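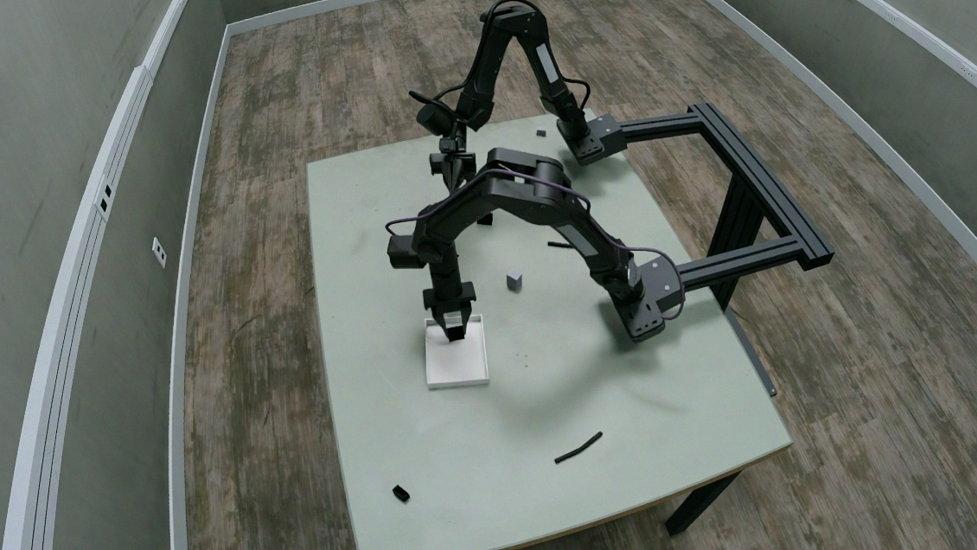 Chapter 11

Stock and Storage

What you will learn in this chapter
Why businesses hold stock
The costs of holding too much and too little
How a reorder level is set
How stock records are kept and checked

Most businesses keep some goods on hand. A bakery keeps flour, a garage keeps oil filters, and a clothes shop keeps shirts in several sizes. These goods are called stock. In Chapter 10 we looked at how a business chooses its suppliers. We now turn to what happens once the goods have been delivered.

Stock is usually divided into raw materials, work in progress and finished goods. Raw materials have been bought but not yet used. Work in progress has been started but cannot yet be sold. Finished goods are ready for the customer. The same item may be a finished good to one firm and a raw material to another. A bag of flour is a finished good to the mill and a raw material to the bakery.

Case study: Baidoo Fastenings

Mariama Baidoo runs a small firm in Pustley which supplies screws, hinges and brackets to joiners. When she took over the business, it listed 2,755 different items. Many had not sold for years. Customers often asked for common sizes of hinge and were told to come back on Thursday, when the next delivery was due.

Her stock controller, Selorm Kpodo, went through the sales records for the previous year. He found that 656 of the items made up nearly all of the sales. The rest took up shelf space and tied up money that could have been spent on the hinges. The firm sold off the slowest lines at a reduced price in July and used the money to buy more of the items that customers wanted.

Keep this case in mind as you read. We will return to it in the exercises on reorder levels.

11.1 The cost of holding stock

Stock costs money even when it is standing still. The business has paid for it, or owes money for it, and will get nothing back until it is sold. It must also be kept somewhere. Rent, heating, lighting, insurance and wages for storeroom staff are all part of the cost of holding stock.

Some goods lose value while they wait. Food goes out of date, paint dries in the tin and fashions change. Goods may also be damaged or stolen. A firm that buys a large amount to get a discount should set these costs against the saving.

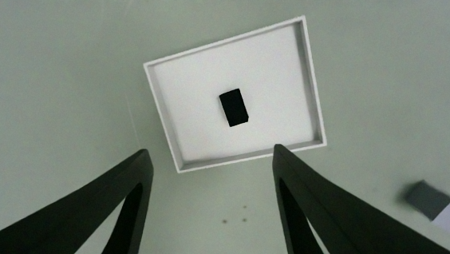 Holding too little stock has costs as well. A customer who cannot get an item may go elsewhere and may not return. In a factory, one missing part can stop a whole line, and the workers must still be paid. Running out of an item is known as a stock-out.

11.2 Small parts and bulk goods

Different goods need different methods. Small parts of low value are often kept in two bins. When the first bin is empty, a new order is placed and the second bin is used until the delivery arrives. Very little paperwork is needed. Expensive goods are normally counted one by one and recorded each time they are moved.

Key terms

Stock-out: the position of a business that has none of an item left when it is needed.
Lead time: the time between placing an order and receiving the goods.
Reorder level: the amount of stock at which a new order is placed.
Buffer stock: extra stock held in case of late deliveries or higher sales than expected.

11.3 Setting the reorder level

The reorder level depends on how quickly an item is used and on its lead time. Suppose a joiner's shop uses 17 boxes of screws a week and the lead time is two weeks. It will use 34 boxes while it waits. If it also wants a buffer stock of ten boxes, the reorder level is 44.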